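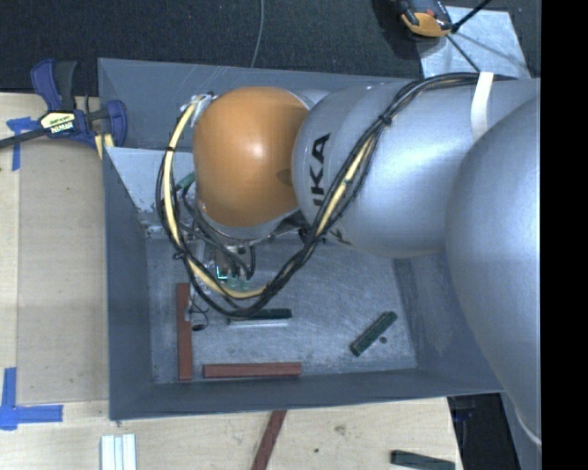 22 June 2022

Bread oven, continued. The Linovon dough (the slack one) went in after 16 hours in the cold cupboard. Surface like a balloon somebody had sat on. Scored it anyway with the curved blade, which dragged, so the ear came out more of a lip. I have written "chill longer" in this notebook so many times that I could have a stamp made.

Oven notes first. The deck thermometer and the door thermometer still disagree by 29 degrees and I have stopped trying to reconcile them. Going by the deck. Whoever has been going by the door, that explains your focaccia.

Batch A: Drumivden flour, new sack, same recipe as the May loaves. It drinks more than the old sack did. Held back some of the water as usual and ended up adding all of it, then a splash more. Dough came together fast and then tightened up in a way I didn't care for. Rested it 90 minutes before the first fold. Much friendlier afterward. Crumb fairly even, one cavern under the top crust of the left loaf, big enough to lose the butter in. My shaping, I think. I was being gentle with it and it took advantage.

Batch B: same again but with the Tabrizi rye swapped in for part of the white. Smelled wonderful at every stage and rose at none of them. Baked it out of stubbornness. The result is dense and sour and makes very good toast, and I will defend it to anyone who has tried it toasted. Sliced cold it is a roofing material.

Batch C: the Sorkell starter, fed 3 times before use as the card says. The card also says "lively." It had bubbles, and I suppose a pond has bubbles. Put the dough near the oven to encourage it and forgot it through lunch. Overproofed at the edges, sulking in the middle. Poured it into a tin, called it a tin loaf. Best seller on the tasting table, naturally, and I can't repeat it without repeating lunch.

Steam: the tray of lava rocks beats the spray bottle by a mile. Crust blistered nicely on A. Do NOT lean over the door when the water goes in. My glasses have only just forgiven me.

Salt tub was mislabeled again. It says sugar on the lid and salt on the side, and the side is right. I've taped over the lid. Please leave the tape.

To do: repeat A with a firmer preshape. Try B with half the rye and see whether it remembers what yeast is for. Order more parchment. Scrape the peel, which has grown a crust of its own.

Starter fed at close, back on the second shelf, lid loose.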